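Burkton Play Food Set: README

Item list, storage layout and handling notes for the toy food, the drawer unit and the basket.

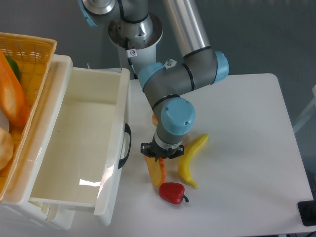
What this covers

The Burkton set is a collection of plastic play food kept with a small white drawer unit and a woven basket. We use it for sorting, putting away and setting out. This file explains what the pieces are called, where they go, and how the record sheets are laid out. If you only need to put things back at the end of a session, skip to "Putting away."

The set is looked after by Chinyere Akinola. Salamatu Abubakar keeps the record sheets and wrote most of the naming rules.

Contents of the folder

README: this file
items: one line per piece, with name, color group and home
layouts: starting arrangements for the tabletop
sessions: one sheet per session
changes: pieces added, retired or renamed

There are 2924 rows in the session sheets as of August. Each row is one piece moved from one place to another. There are 221 sheets, and they vary a lot in length. A short one may be a single piece going into a drawer and nothing else.

Item names

Use the short name from the items file, in lower case. The ones that come up most are banana, bell pepper and carrot. Color goes after the name when it is needed: "bell pepper, red." We don't record shades.

A few pieces are easy to mix up when they are lying on their sides or partly covered. The carrot is the usual problem. If you can't tell what a piece is, write "unsure" and the main color. Don't guess from what was on the table in the last session. Older sheets have some guesses in them that we have left alone, and the word "unsure" only starts to appear after the Cruzado layouts were added.

The banana has a stem end and a tip. The bell pepper has a stem. When a layout gives a direction, it means the direction the stem points, as seen from the side of the table where you stand to open the drawers. Pieces with no stem get no direction.

Homes

Every piece has a home in the items file, either a drawer or the basket. The top drawer is the default. The basket sits on top of the drawer unit and takes whatever the layout sheet sends there.

"Open" in a sheet means pulled out far enough to drop a piece in without touching the front. "Ajar" means anything less than that. Write down the state of the drawer at the start and again at the end, even when it hasn't changed.

Layouts

There are 9 starting layouts in two groups, Mitton and Cruzado. Mitton layouts have the pieces spread out with clear space between them. Cruzado layouts put them close together, and some pieces may overlap or touch. Both groups start with the top drawer empty.

Place the pieces by hand and don't fuss over exact positions. A layout is a guide to which pieces are near each other and which are nearer the drawers. If one rolls a little after you let go, leave it where it stops — the sheet has a column for notes.

Putting away

1. Clear the tabletop of anything that is not part of the set.
2. Open the top drawer by its handle.
3. Put the pieces in one at a time, in the order on the sheet.
4. Lay long pieces flat along the bottom so the drawer closes.
5. Close the drawer slowly and write down the end state.

Basket pieces go last. Don't stack them above the rim.

Cleaning

Wipe the plastic pieces with a damp cloth and let them dry before they go in a drawer. Mild dish soap is fine. The basket can be rinsed, but crumbs and lint stay in the weave, so use a soft brush first. Wipe out the drawers after every 50 sessions or when they look dusty, whichever comes first.

Known gaps

Drawers below the top one are hardly used. Only a few Mitton sheets mention them.

Pieces with a green part are over-represented in the early sheets, because the first batch was mostly vegetables. The Grudeck pieces were bought later to balance this with more fruit, but they are slightly smaller and should not be swapped in for an older piece of the same name. They are marked "G" in the items file.

Weights are missing for every piece. Lengths are given for roughly half of them.

Changes

To add or retire a piece, put a line in the changes file and tell Chinyere. Renaming is different — check with Salamatu first, as the old name has to be kept in the session sheets next to the new one.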